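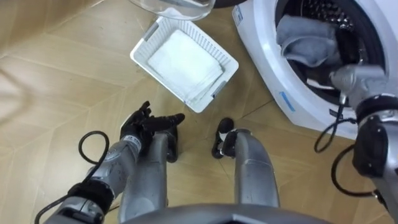
Tarkenano - Prices and Earnings Desk

Clotitz user guide, section 4: Setting up a real pay series

Last revised 22 Oct 2020
43 shares | 7 comments

4.1 What this section covers

This section explains how to load a price series and a pay series into Clotitz, put both on the same base, and produce a real pay series from them. It assumes that Clotitz is installed and that you have a login for the Bonero data store. Seasonal adjustment is dealt with in section 5. Charts and export are in section 6.

In this guide, "nominal pay" means average weekly pay before any allowance for prices. "Real pay" means nominal pay divided by the price index and multiplied by 100. If prices rise faster than nominal pay over a period, real pay falls over that period even though the cash figure has gone up.

4.2 Before you start

You will need:

- read access to the Bonero folders named PRICES and PAY
- write access to your own project folder
- the code for the area you are working on
- the base month agreed for your project

The default base month is April. It can be changed, but every series in a project must use the same one. Clotitz doesn't check this across files.

Note: Requests for Bonero access go to Annatjie Sibiya. Give the project name and the area code in the request. A request without an area code is returned.

4.3 Loading the price series

1. Open Clotitz and choose File, then New project. Enter a project name without spaces.

2. Choose Data, then Connect. Select Bonero from the list and enter your login. The status bar shows "Connected" in the lower left.

3. Open the PRICES folder and select the monthly file for your area. Don't select a file ending in _P. These are provisional and are overwritten when the final file arrives.

4. In the import window, set Frequency to Monthly and Missing values to Leave blank. The other setting, Carry forward, repeats the last known figure and will show as a month of no inflation.

5. Press Import. A full price file holds 1868 rows, counting one row for each spending group in each month. If the row count in the message box is lower, the download was cut short. Delete the series and repeat from step 3.

6. Set the base. Right-click the series, choose Rebase, and pick the base month. The figure for that month should now read 100 for the all-items row.

Caution: Rebasing changes the stored figures. To get back to the original base you must import the file again. There is no undo for this command in the present version.

4.4 Loading the pay series

7. Open the PAY folder. Select the file with the same area code as the price file.

8. Choose either Regular pay or Total pay. Total pay includes bonuses and moves about a good deal in the months when these are paid. Regular pay leaves them out. Most users want Regular pay for month-to-month work and Total pay for yearly comparisons.

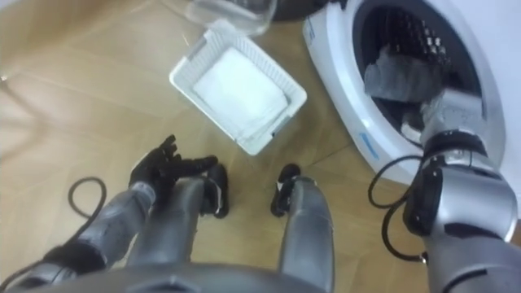 Whichever you choose, write it in the Notes field of the project, as the label on the finished chart doesn't carry it.

9. Set Frequency to Monthly. Some older pay files are quarterly, and Clotitz will offer to fill in the months between. Decline the offer. The filled months are straight-line estimates and should not be set against a true monthly price series.

10. Rebase the pay series to the same month as the price series, using the same command as in step 6.

Note: Pay figures are in pounds before rebasing and are index numbers afterwards. If you need the cash amounts later, take a copy of the series first and give it a name ending in _CASH. Copies are not changed when the main series is rebased.

4.5 Breaks in the series

Pay files contain a break wherever the sample was redrawn. The two sides of a break are not directly comparable. Clotitz marks a break with a grey bar in the data view and the letter B in the flag column.

11. Scroll through the flag column and list the months marked B.

12. For each break, choose Tools, then Link. Two methods are offered. Simple ratio multiplies all the earlier figures by the ratio of the new to the old value in the overlap month. The Ó Flaithearta method does the same over several overlap months and takes the average ratio. Use the second wherever the overlap is long enough - the button is greyed out if it isn't.

13. Enter the link factor in the Notes field. Clotitz keeps the factor to four decimal places in the log, but the log is cleared when the project is archived.

Caution: Link from the latest break backwards. Linking from the earliest forwards gives the wrong level for every month before the last break, and no error message is shown.

Any linking must be done before step 14. A real pay series made from an unlinked pay series keeps the break in it, and the B flag is not passed on.

4.6 Making the real pay series

14. Select the pay series, then hold Ctrl and select the price series. The order matters. The first one selected is divided by the second.

15. Choose Tools, then Deflate. In the box that opens, check that Numerator shows the pay series and Denominator shows the all-items price row. A single spending group, such as food or fuel, can be chosen here, but the result is then not real pay in the usual sense and should be labelled to say so.

16. Enter a name for the new series and press Run. The base month of the new series should also read 100. If it doesn't, one of the two inputs is on a different base.
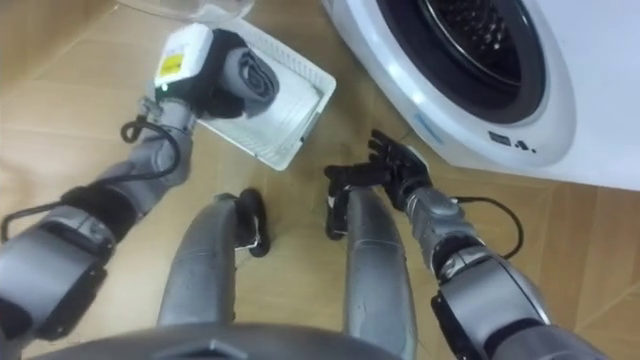 4.7 Checks

Carry out these checks before the series is passed to anyone else.

- Compare the yearly change in real pay with the yearly change in nominal pay less the yearly change in prices. The two should be close but won't match exactly. The gap grows when inflation is high.
- Look for any month that is blank in the real series but present in both inputs. This points to a date format fault, usually in the pay file.
- Confirm that the first and last months are the same in all three series.

4.8 Messages

E7 "Base mismatch": the series are on different base months. Repeat step 10.

"Series locked": another user has the project open. Wait, or ask them to close it. Don't copy the project folder to get round the lock - the copy keeps its link to the original log and both will be written to.

"No overlap": the Link command was run on a month without overlapping figures. Check the list made in step 11 against the notes supplied with the pay file.

For section 5, Seasonal adjustment, the project must be saved and closed first.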